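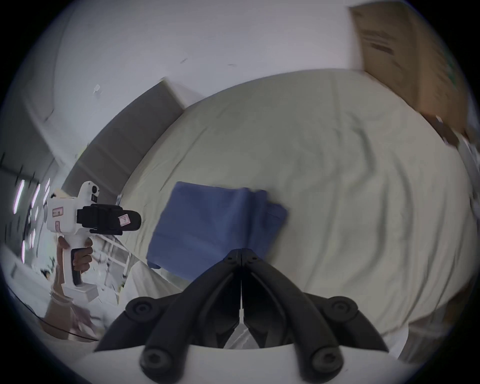 Tyyne Kauppinen told us that she had stopped using the lowest speed on her hedge trimmer after the first month, as it pulled at the privet and left torn ends. Two other households at Gralside said much the same in their July interviews. Those with beech hedges had no such complaint.

Figure 2. Folded blue cloth on a pale sheet.

4.3 Blade speed and cut quality

We compared two blade speeds on 20 hedges, all trimmed with the same model of cordless trimmer. Each hedge was divided into equal lengths, and the speed was changed at the halfway stake. From every hedge we took 100 cut stems and sorted them into clean, frayed and torn. Stems thicker than a pencil were left out, as most users cut these with loppers.

The slower speed gave more torn stems on privet and hawthorn. On beech and hornbeam the difference was small, and on two of the beech hedges the slower speed did slightly better. Blade sharpness may explain part of this. The blades were sharpened before the Gralside visits but not again before those at Nuttall, where most of the privet was growing.

Battery life followed the expected pattern – longer at the slower speed – but the gain was partly lost when users went over the same stretch twice. Heikki Ruotsalainen wrote in his diary that he "saved the battery and spent the afternoon". We did not record the number of passes, and the diaries are too uneven to work it out afterwards.

Stem moisture was not measured. Several of the Nuttall hedges were trimmed in the early morning, and dew could have affected the cut. Results for these hedges are marked separately in the appendix and are included in the totals given in Section 4.4.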